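Home | Reviews | Kitchen and Dining | Storage | Archive | Contact
Print this page | E-mail this page

Review: The Lenari Countertop Produce Keeper

The Lenari Produce Keeper is a two-part storage set intended for households and small shared kitchens. It is sold by Kistevton and consists of a vented lower tray and a fitted lid with a sliding humidity control. The reviewer, Marina Drakos, used the set daily through August in a kitchen without air conditioning, which is a demanding setting for any product of this type.

Fresh fruit is commonly kept in the open, and for many varieties this remains suitable. Peaches, plums and pears should be left at room temperature until they yield slightly at the stem. Baskets allow air to reach the fruit from below and make spoiled pieces easier to find.

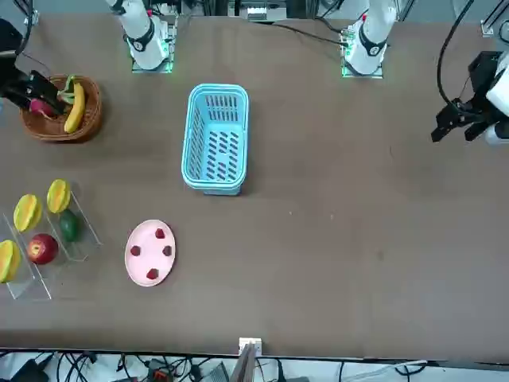

The Lenari set is meant for the next stage, when ripe fruit must be held for a few days without drying out. In this respect it performed well. Plums placed in the tray on a Friday evening were still firm at the middle of the following week, while those left on the counter had begun to wrinkle. Results with berries were less satisfactory. Moisture gathered under the lid when the vent was closed, and the berries in contact with the tray softened first. The instructions recommend a paper liner, but no liners are supplied.

Assembly takes less than a minute. The lid fits closely and may be removed with one hand, although the slide control is stiff and carries no markings between its open and closed positions. Owners will need to learn the middle settings by trial. The tray is rated as dishwasher safe on the upper rack; the lid must be washed by hand. After 32 washes the tray showed no warping.

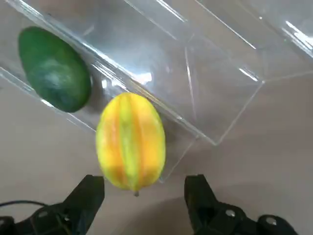 Vol. 2, No. 32 — Page 480

Cleaning deserves particular attention. Fruit sugars collect in the corners of any rigid container and are difficult to remove once dry. A soft bottle brush and warm water are sufficient. Scouring pads should be avoided, as fine scratches hold residue and dull the surface.

Chie Tsuji, who reviewed the Gristance crisper for an earlier issue, was asked to compare the two products. She found the Gristance model easier to clean but noted that its lid worked loose when the container was carried. The Nishimura model remains the better choice for leafy vegetables — its taller body keeps stems upright — but it occupies considerably more counter space.

The Lenari Produce Keeper is recommended for stone fruit, apples and citrus. It is not recommended for berries unless a liner is used. Replacement lids may be ordered separately from Kistevton.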